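4. What crumpled shirts taught me about folding

4.1 Where the pile comes in

I've been putting off this section because it's the one where my neat study design met actual laundry. Sections 2 and 3 dealt with folding methods as people describe them when you ask (and people love to describe them, I could have filled the whole paper with my aunt's opinions on sleeves). This one deals with the part that comes first, when a shirt is in a heap and you have to get it into some kind of shape you can fold. Almost everybody I talked to skipped over it. They'd say "so you lay it out flat, and then," and off they went to the sleeves, and I'd have to pull them back and ask how it got flat in the first place.

So I started keeping track. Over the January round I logged 230 shirts from start to stack, each one dropped onto a pale surface in whatever state it came out of the bag, and I wrote down three things for each: how long it took to find a part I recognized (a hem, a collar, a cuff), how many times I had to let go and grab again, and how long the folding itself took once the shirt was laid out. The whole log is in the Telside folder with the rest of my notes. I timed everything with a kitchen timer, which is not fancy, but I'd used the same one for the Hinari towels in Section 3 and wanted the numbers to sit side by side.

I also want to say right away that I'm a slow folder. My mother is fast. When I give times here they're my times, and the comparison I care about is between one stage and the next, not between me and the rest of the world!

4.2 Finding an edge

The first grab is nearly always a bad one. I went in thinking I'd reach for a hem every time, and I really believed that was what I did at home, but the log says otherwise. What I reach for is whatever sticks up. A ridge, a bulge, a bit of cloth standing higher than the bit next to it. You pinch it, you lift, and then you look at what's hanging down and work out what you've got. Sometimes it's the middle of the back and you've gained nothing at all except that the heap has moved over a little.

Dark solid colors were the worst for this, by a lot. With a striped shirt (the Queiroz stripes especially, they're wide and very regular) I could follow the lines across a fold and guess where the side seam had gone. With deep reds and navies the creases go nearly black, and a shadow between two folds looks just like the opening of a sleeve. I fell for it over and over. I stuck my fingers into what I was sure was a neck hole and found I was only poking a pleat.

The mottled knits are an odd case. I'd expected the speckle to help, the way stripes do, but it doesn't point anywhere. It tells you that you're looking at cloth and nothing about which way the cloth runs. I put these in their own group (group C in the log) after the first week, when I noticed my grab counts for them looked more like the plain navy ones than the prints. 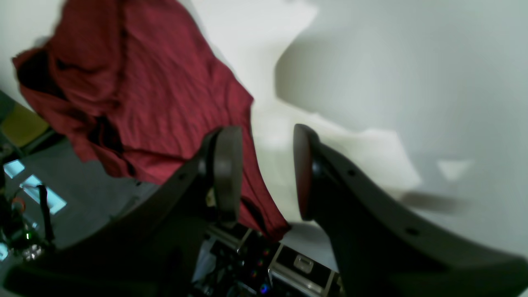
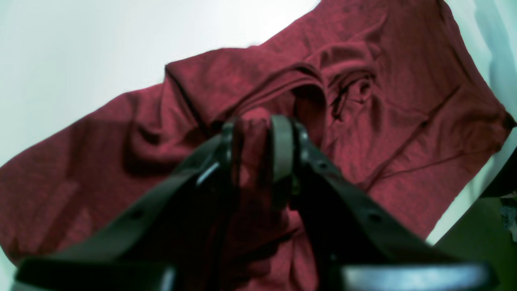
Figure 4. Crumpled dark red cloth on a light surface. The creases go dark where the material turns over on itself, and a doubled-over edge or seam may be showing in the second picture.

Brenda Ashworth read a draft of these pages and disagreed with me pretty firmly about the first grab. Her note, which she was kind enough to let me use, says that reaching for whatever sticks up is a perfectly good habit so long as you lift high enough. "You're stopping at the elbow," she wrote. "Take it up over your head and let the weight do the sorting. A T-shirt has to hang from wherever you've got it, and the hem will come to the bottom sooner or later if you give it one good shake. I've done hotel linens and I've done four kids, and I never once went hunting around in a heap for a collar. Also your table is too low." She went on to say that the color makes no difference to her whatsoever, as she isn't looking, she's feeling for the thick part of the rib with her thumb.

Well, I went back and tried it. I moved everything onto the higher counter and did another 45 shirts from group C her way, lift and shake, eyes on the wall. She's right about the lifting. My grabs per shirt went down, and the awful ones, where I'd had to start over completely, went down most. She's right about the table too (my back says thank you). Where I'd still argue is the color. With my eyes shut I can find ribbing on a thick collar but I can't find the hem of a thin shirt, there's just not enough there under my thumb, so I end up looking anyway, and once I'm looking I'm back to being fooled by shadows.

4.3 Getting it flat

Once you have an edge, you need a second one, and this is where people's hands do things they can't explain. I asked everyone how they got from one hem corner to the other. The usual answer was a shrug and then a demonstration. What they showed me was a slide: hold one corner, run the other hand along the hem until it stops, then pull the two apart. It's lovely to watch and I can't do it quickly.

My own way is clumsier. I put the shirt back down with the one good edge facing me and tug at the rest until it spreads. It works fine on a slippery surface and badly on a tablecloth, where the shirt and the cloth grip each other and you end up smoothing both of them. I tried a sheet under the shirts for part of the round and gave it up. The sheet rippled, and then I had two things to flatten.

Smoothing has its own little problems. If you push from the middle out, the wrinkles go to the sides and stay there, bunched up at the armpits. If you pull from the edges, the middle comes flat but the shirt goes crooked, with one shoulder higher than the other. I settled on pulling first and pushing second, and I stuck to that for everything in the log after the Pirnard batch, so please keep in mind that the Pirnard shirts were done in a mix of both and shouldn't be lined up too closely with the others. They're marked with a P.

One thing that surprised me: long shirts weren't harder to flatten than short ones. They took longer, sure, but the grab counts were close to the same. What was harder was anything cut wide at the bottom. The extra cloth flares out and makes a sort of wave along the hem that you can chase from left to right and back again all afternoon.

4.4 The times

I had planned a big table here and then took it out, because most of it said the same thing. For the easy shirts (prints and stripes, medium weight) the stage before folding took less time than the folding. For group C and the plain darks it took more, and for the thin ones in those groups it took a lot more. The single worst shirt in the log ate up 540 seconds before I had it flat. That one had gone inside out at one sleeve only, and I spent most of the time convinced I had the wrong end of it.

Inside-out sleeves deserve more than the short mention I'm giving them. I found 8 in the last batch alone and I hadn't set up any way of recording them, so they're just counted as slow shirts. If you want to do this kind of study yourself, make a column for sleeves! I'd also make a column for how the shirt came to be in the heap, whether it was tossed in or pulled off over somebody's head. I suspect that matters a great deal, but all of mine came out of the same bags and I couldn't tell you.

The folding times themselves hardly moved. Print or plain, dark or light, once a shirt was flat I folded it in close to the same time every single time, which was a bit deflating after all the work I'd put into comparing methods in Section 2. The thirds fold and the roll come out within a few seconds of each other. I'd still pick thirds for drawers and the roll for bags, for reasons that have nothing to do with speed.

4.5 Things I'd do differently

I'd start on the high counter. I'd drop each shirt from the same height, too, because in the first week I was setting them down gently without meaning to and those heaps were looser and easier to read. And I'd get a second person to do half the log, somebody quick, so we could see if the gap between easy and hard shirts shrinks when your hands already know what they're doing. Brenda has offered, on the condition that she gets to pick the table.

The pants are covered in Section 5. They have a zipper and a waistband and practically tell you where to hold them, so it's a much shorter section.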